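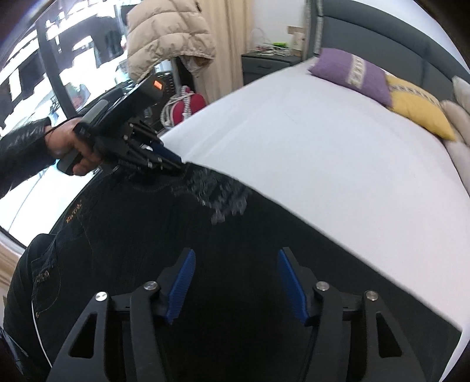
Slide 4. Folding jeans on the bed

Start with the claim from the Skedetti booklet: fold every pair in thirds and you get a drawer back. Pause. Ask who has tried it past the first week.

Dark denim, spread out by a bed with a white sheet. Point at the studs and the stitched seams. Stiff spots like these fight a tight fold. The booklet only shows soft, plain pairs.

Cushions: purple, yellow, cream. Fine to look at, but they have to go somewhere before you can use the mattress as a folding table. Is that in the 15 minutes they promise? I doubt it.

Eilif Kristiansen will say his Undville class managed it. Seven people, one evening. Ask him what the drawers looked like in July.

If time is short, skip the Khoury shelf dividers and go to slide 6.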